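### 3.2 Ce que mesure réellement l'« efficacité au tir ouvert »

La littérature sur le tir à trois points tient pour acquis qu'un tir « ouvert » vaut mieux qu'un tir contesté, et que les équipes qui en obtiennent davantage jouent mieux. Nous ne contestons pas la première proposition. La seconde nous paraît beaucoup moins solide, et les travaux qui la défendent (Ocampo et Kirui ; Shirima) reposent tous sur la même variable, la distance au défenseur le plus proche à l'instant du lâcher, sans jamais s'interroger sur ce que cette distance doit au choix de la défense.

Un défenseur averti ne sort pas sur un mauvais tireur. Le tir est alors ouvert au sens du codage, mais il l'est parce que l'adversaire y consent. Mélanger ces tirs concédés avec ceux qu'un écran ou une passe supplémentaire a produits revient à créditer l'attaque d'une décision prise par l'autre camp. Florencia Ocampo mentionne la difficulté dans une note, puis l'écarte au motif que les deux cas « se compensent sur une saison ». Aucun calcul n'accompagne cette affirmation, et nous n'avons pas réussi à la reproduire.

Nous avons repris le corpus Sisay, soit 2 666 tirs extérieurs relevés en compétition de sélections, dont 2 211 conservés après exclusion des tirs en fin de possession et des séquences où le suivi était interrompu. Sur cet ensemble, 1 526 tirs sont classés ouverts selon le seuil habituel. La proportion surprend. Elle dépasse les deux tiers, ce qui devrait suffire à faire douter du seuil : une catégorie aussi large ne distingue plus grand-chose. Déplacer la limite d'un demi-mètre modifie le classement des équipes du milieu de tableau, alors que les deux premières et la dernière ne bougent pas.

La prise de balle avant le tir pose un second problème, que le codage actuel ignore. Deux tireurs également libres n'ont pas la même tâche si l'un reçoit le ballon dans les mains et l'autre doit le ramasser à hauteur de genou. Oduor Kirui a proposé une note de qualité de réception, attribuée à l'œil par deux codeurs. L'accord entre eux est jugé « satisfaisant » dans l'article d'origine ; il l'est surtout pour les cas extrêmes, que tout spectateur aurait départagés. Pour les réceptions moyennes, les plus nombreuses, les désaccords sont assez fréquents pour que la note apporte davantage de bruit que d'information. Kirui attribue cette faiblesse à la formation des codeurs. Nous pencherions plutôt pour l'échelle elle-même, dont les échelons centraux se définissent les uns par rapport aux autres.
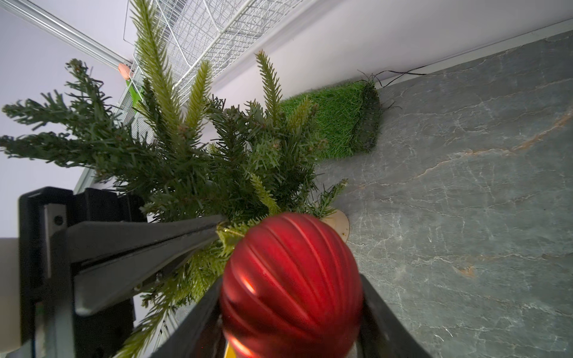

**Figure 2.** Boule rouge à nervures verticales, tenue entre deux doigts noirs.

Reste la question du contexte collectif. Le modèle Timovex, souvent cité, corrige l'adresse attendue en fonction du rythme de jeu et de la taille moyenne du cinq aligné. L'idée est raisonnable pour les petites rotations, où quatre joueurs écartés obligent la défense à couvrir plus de terrain. Mais la correction a été ajustée sur des championnats de clubs, avec des joueurs qui s'entraînent ensemble toute l'année. Rien ne permet de la transposer telle quelle à des sélections réunies pour quelques semaines, dont les automatismes offensifs sont pour l'essentiel improvisés. Gladys Muriithi, qui a tenté l'exercice, rapporte un gain de prédiction modeste. Il disparaît presque entièrement, d'après ses propres tableaux, dès qu'on retire les matchs à fort écart – c'est-à-dire ceux où les remplaçants jouent la dernière période.

On nous objectera, comme l'a fait Lilian Muli lors d'un échange sur une version antérieure de ce travail, que toute mesure est imparfaite et que celle-ci a au moins le mérite d'exister. L'argument vaudrait si la mesure restait descriptive. Or elle sert désormais à justifier des choix de composition : on retient un cinquième extérieur à la place d'un intérieur en s'appuyant sur un écart d'adresse dont nous venons de voir qu'il dépend du seuil, du codage de la réception et du corpus d'ajustement. Une mauvaise soirée à trois points suffit alors à faire parler de « malchance », et une bonne à valider le système. Les deux lectures utilisent la même variable et ne peuvent être mises en défaut par elle.

Dans la suite, nous séparons donc les tirs concédés des tirs créés, en prenant comme critère la position du défenseur deux secondes avant le lâcher. Ce critère a ses défauts, notamment sur les changements de marquage, où l'attribution du défenseur reste arbitraire. La section 3.3 en donne le détail.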